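Pens in the pot: our first term with the simulated arm

October 17, 2021

The Bromthorpe robotics club has been going for 4 years now, and for most of that time we have built wheeled things that follow lines or push each other off tables. In August we decided to try arms. We can't afford an arm, so we are doing it in simulation, and this post is mostly a record of how far we have got, for the members who missed the last few meetings and for anyone at another club who is thinking of doing the same.

The task comes from the Kirnameo challenge, which is open to school and community teams. The arm has to pick up a marker and put it in a pencil cup. There are other versions of the task further up the ladder, but you have to hand in the pencil cup one first. Each entry is scored over 50 runs, and the start positions are different every time, so you can't just record one good movement and play it back. We tried that in the first week anyway.

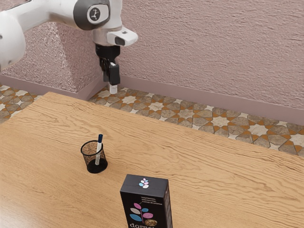

The room came with the download. We changed very little in it. A couple of members wanted to build a copy of our own hall, and I said they could do that once we had a score to hand in. The cereal box stays on the table in our setup, and the planner has to treat it as something to keep clear of. We had it marked as an obstacle twice as wide as it should have been for a fortnight, and the arm was taking some very long routes as a result.

The work splits into two halves. One group does the grasp, meaning where the fingers close on the marker and how hard. The other group does the placing. I had assumed the grasp would be the difficult part and put more people on it. It was working well enough by the third meeting. The placing group is still at it.

The trouble is the angle. If the marker is gripped a little off straight, the bottom end is no longer where the program thinks it is. Over the length of a marker a small lean is enough to catch the rim. Our first fix was to lower the marker more slowly, which made the runs longer and didn't help with the rim at all. The second fix was to work out the lean after the grasp and shift the target by the same amount. That is the version we are using now.
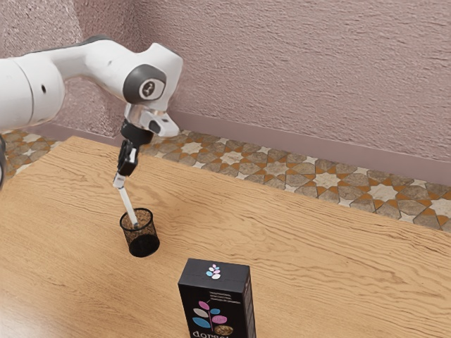
Lowering the marker into the mesh cup, with the lean showing.

We also had a long argument about when to let go. Open the fingers too high and the marker can bounce out. Too low and the gripper itself gets near the cup. In the end we made the release height a number in the settings file and ran a batch of different values overnight. I would recommend this to any club. It settled in one night something we had been talking about for two meetings, and people were happy to accept the result.

Running batches overnight does mean somebody has to read the logs. We had one run that filled the log with the same warning 1000 times, and the real error was a single line in the middle. We now stop a run after the first few repeats of any warning.

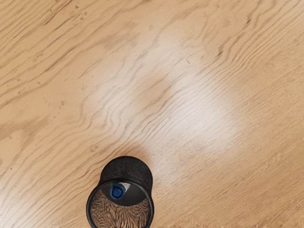
Reflections have been a smaller nuisance. The table finish is shiny, and our first colour check was written by someone working from a plain grey background at home. It was fine there and poor on the wood. We have since moved to using depth for finding the cup and only use colour for the cap end of the marker. It is a bit slower, but the placing group no longer get handed a cup position that is nowhere near the cup.

The other team from our area is Ernville, and they are a few weeks ahead of us. They were kind enough to share their folder layout, which we have copied more or less whole. Before that we had files called final and final2 on three different laptops.

If you are starting from nothing, read the Jaiswal notes on grippers first. They are short, and the chapter on finger spacing saved us a good deal of guessing. Leave the section on force control until later.

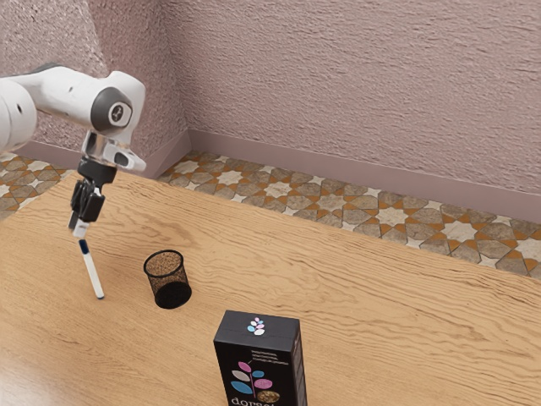
Do you need to know how to program before you join?

Most of our members had done a little at school and a few had done none. New people start by changing numbers in the settings file and watching what the arm does, and they pick up the rest from whoever they are sitting next to.

What is left to do before we hand in: tidy the lean correction, write the two-page report, and get the whole thing to run on the club laptop as well as on mine. The report needs a volunteer. The grasp group have less to do at the moment, so I will be asking them first.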